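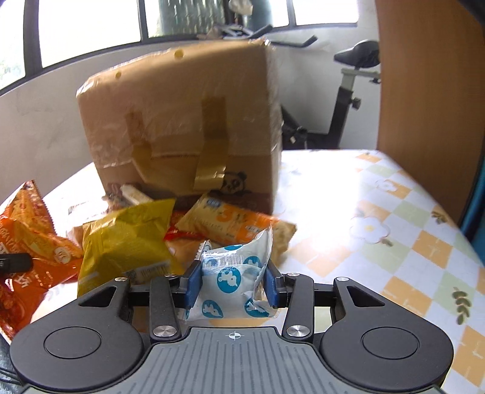
Snacks by Post: Notes on Sorting and Keeping a Mixed Box

Readers of this blog will be aware that the household at Arkthorpe has, for several years, received a mixed box of wrapped snacks each March from my cousin, Khairul Wuisan. The following notes set out how the contents are sorted, stored and shared. They are offered in response to a number of messages asking for the method, which I had mentioned only briefly in the post on the larder shelves.

Sorting takes place at the large table, with a cloth laid over it. Biscuits and crackers shed crumbs whenever a wrapper has split on the journey, and a cloth may be lifted by its corners and shaken out of doors. The box is emptied in one go. I formerly took the packets out singly and put each one away as it came, and this led to a good deal of walking back and forth to the cupboard and, on one occasion, to a bag of prawn crackers being stored with the tea towels.

The packets are first divided by size. Small single portions go to the left, sharing bags to the right, and anything in an unfamiliar wrapper is placed in the middle for Sekar Majimbun, who reads the labels with far more confidence than I do. She has asked me to record that she is not always correct. A packet described last year as "probably coconut" was strongly flavoured with cheese.

Dates are dealt with next. The date may be printed on the back, pressed into the seal at the end, or placed under a fold where it can be read only by flattening the wrapper. Where the wrapper is shiny it should be tilted towards the window. I write the month on a small paper label in pencil and attach it to the front. Ink smudges on glossy wrappers and I do not recommend it.

Puffed packets require some care. The air inside protects the contents, and a packet should not be pressed flat in order to make room for another. Sharing bags are accordingly stored upright, with the small packets filling the spaces between them. Any packet that has lost its air is moved to the "eat first" bowl, together with anything which has a torn corner.

For storage we use 4 lidded tubs from the Hullska range, allocated as follows:

Tub 1 — sweet biscuits and wafers
Tub 2 — savoury crackers and crisps
Tub 3 — jellies, chews and boiled sweets
Tub 4 — items to be given away

The tubs stand on the lower shelf, away from the boiler pipe. Chocolate is not kept in them during the summer months and is transferred to the tin in the hall, where it is cooler. Strongly scented items, particularly those containing garlic or dried fish, are placed in a second bag before they go into Tub 2. This measure was introduced after an entire tub of plain crackers took on the smell of its neighbours — they were eaten, though without enthusiasm.

A word on cost. Postage is charged by weight, and Khairul has found that light, bulky packets make better use of the allowance than dense ones such as nut brittle. A 300 gram slab of brittle takes the place of 11 of the little wafer packets, by our own kitchen scales. He has nevertheless been asked to continue sending the brittle, which is made by a small shop named Rahman and is the item most often requested by visitors.

The cardboard box is kept until all the packets have been put away, in case anything remains beneath the bottom flaps. It is then opened out and placed with the recycling, unless it is sound enough to be used for the return parcel. The return parcel normally contains oatcakes, mint cake and two jars of Bakance pickle wrapped in newspaper. Khairul reports that one lid leaked last time, and the jars will in future be sealed with tape before wrapping.

Recipes using broken crackers will be found in the earlier post on fish pie toppings. Correspondence regarding the prawn crackers may be left in the comments.

Print this post | E-mail this post

Search this blog
Enter keyword Go

Contact | Copyright: all text belongs to the author | Back to top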